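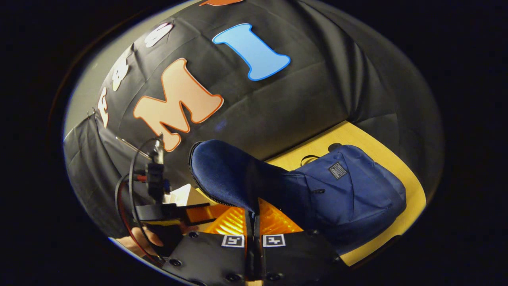

Saturday, afternoon. Backpack task, handheld gripper

Ji-hoon Y. and I split the session. He did the first half, I did the second, Lamai kept the log. Total kept: 106 demos. Total thrown out: 21, nearly all tracking loss. Gelton's plan for February says 165 for this task, so we are short and will stay short until the wrist thing (below) is sorted.

Task as written on the sheet: take hold of the padded part of the navy backpack, lift, set it down facing the other way. As written it sounds like one task. Between the two of us we did it at least three ways. I pinch the padded section low and roll it. Ji-hoon goes in from the side and drags. On a few of his he regrips halfway and on a few he doesn't. All of it gets the same label.

My complaint, again, and I know Matvii is tired of it: we keep calling these demonstrations of the task, and I think a good share of what we record is two people being clever with their hands. When the bag starts to slide I feel it through the handle and squeeze harder before I've thought about it. None of that is in the data. There's video, finger width and pose. The policy gets to see me squeeze and has to guess why. Maybe it can guess. The Prillik people say so. I'd like to see it on a bag that isn't ours.

Soft padding is the bad part. It gives under the fingers, so finger width tells you very little about whether you have hold of it. Had two where the width trace looked perfect and the bag was not coming along at all. Lamai caught both in playback. I would have kept them.

Backdrop: left the black cloth with the cutout letters up for the whole session. Ro-un wants it because tracking has something to hold on to. Fine, but then every single demo has the same letters behind it, and I don't see how we claim anything about other rooms. Asked for one block with the cloth swapped. Answer was "after the count is met." We'll see. My guess is we meet the count and move on to the next task.

Wrist: mine was done by the second battery. Look at my last block next to my first and you can see it, the approach gets lower and slower. So the robot will also learn what I'm like when I'm tired. Propose shorter blocks, swap operators every 15 minutes, and write the operator in the log for every demo (we have been skipping this, my fault as much as anybody's).

Cables: the loops at the left of the bracket brushed my knuckles on wide turns. Chae says he can route them tighter. Needs doing before the next session, I caught myself turning less to avoid them, and that's in the data too.

Playback against last month's run: the old policy was trained on 1,255 demos across all the bag tasks and still noses into the front pocket if the bag starts rotated. More of the same won't fix that if we keep setting the bag down the same way. Today I tried to vary it. Going by the overhead shots I didn't vary it much.

To do
- Chae: cables
- Lamai: split today's set by operator, go from memory where the log is blank and mark those as unsure
- me: write down which grip we mean. One grip. Ji-hoon to argue if he wants his
- ask Ro-un again about the cloth

Matvii's note, added later: "Train on it first, complain second." OK. But hold out Ji-hoon's half and test on it, then we'll talk.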